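Juška Gripper Comparison, Parts Handling Set

README, revision 3

Overview

This set holds recordings from a bench comparison of two parallel grippers on the same arm. The task is picking small electrical control parts (push buttons, contact blocks, terminal blocks, switch modules) and placing them into a tray. It was recorded to choose a finger design for the Juška cell and is released because the wrist camera footage may be useful to others working on close-range grasp prediction.

The set contains 869 episodes. Each episode is one pick attempt, whether or not the part reached the tray.

Hardware

Arm: Gultura six-axis, mounted at the edge of the bench. Joint limits were left at the vendor defaults. Payload compensation was re-entered after each gripper swap.

Gripper A, "Jomeck": electric, parallel stroke, with printed plastic fingers on a metal mount. The fingers are stiff along the closing direction and flex slightly sideways under load.

Gripper B, "Osora": electric, parallel stroke, with machined fingers and bonded rubber pads. Heavier than A, and slower to open fully.

Camera: one small color camera at the wrist, fixed to the gripper body. It moves with the tool, so the near finger stays in almost the same image position for the whole episode. The bracket is different for each gripper. Do not mix the extrinsics files.

Controller: position control for the approach, current-limited close, position control for the lift. The close limit was tuned once per gripper and then frozen. Both grippers ran the same approach speeds.

Collection

Recording started in August. All episodes were teleoperated by two operators, who swapped grippers at the end of each block. A block is 50 episodes or fewer; short blocks come from controller faults and were kept as they are.

Parts were placed by hand before each attempt. There is no fixed pose grid. Operators were told to vary orientation and spacing, including placements where parts touch one another. Room lighting was not controlled, and late afternoon blocks have stronger shadows than morning ones.

Layout of the files

episodes/ – one folder per attempt, numbered in recording order
calib/ – intrinsics and hand-eye results, one subfolder per gripper
meta.csv – one row per episode
notes.txt – operator remarks, unedited

Columns in meta.csv

episode_id: integer, matches the folder name
gripper: A or B
operator: 1 or 2
part_type: button, contact, terminal, switch
outcome: placed, dropped, missed, aborted
close_current: peak value during the close, in raw controller units
comment: free text, often empty

The close_current values are not comparable between grippers. The two vendors scale the reading differently and only one documents how.

Findings so far

Gripper A was easier to work with in tight spacing. The thinner fingers fit between neighboring parts, and operators aborted fewer attempts. Its weak point is the round button cap: contact is close to a line, and the part can rotate in the grasp during the lift.

Gripper B held round caps better and needed fewer second attempts on them. It was worse on contact blocks placed close together, where the pads pushed the next part out of position.

For terminal blocks we saw no difference worth reporting. Switch modules depended more on the approach angle than on the gripper, and the two operators did not approach them the same way. Treat any per-gripper figure for switch modules with caution.

Known problems

Timestamps in the first 3 blocks come from the host clock and drift against the arm log by around 2 frames by the end of a long episode. Later blocks use the controller clock.

The Osora bracket worked loose during one Friday session. Affected episodes are marked "bracket" in the comment column. The calibration was repeated afterward, and both versions are in calib/ with the older one labeled.

Autofocus was off throughout. Focus was set for the fingertips, so parts well beyond them are soft.

The outcome label was entered by the operator at the end of each attempt. A check against the video found a few episodes where "dropped" and "missed" were swapped. These were corrected in revision 2. No second check has been done.

Intended use

Suitable for grasp outcome prediction, finger segmentation and comparison of wrist views across tools. Not suitable for force estimation, or for ranking the two vendors in general. One set of fingers per gripper was tested, on one arm.

Changes in revision 3

Added the operator column. Renamed "relay" to "contact" in part_type – the old name was wrong. Removed duplicate calibration files.

Contact

Hannelore Bachmann maintains the set. Please include the episode number when reporting a bad label.

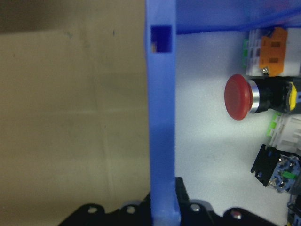

Can I train on the episodes from both grippers together?

For outcome prediction this works, provided the gripper column is passed in as an input and close_current is normalized separately for A and B. For anything that uses camera geometry, load the extrinsics that match each episode's gripper and leave out the ones marked "bracket".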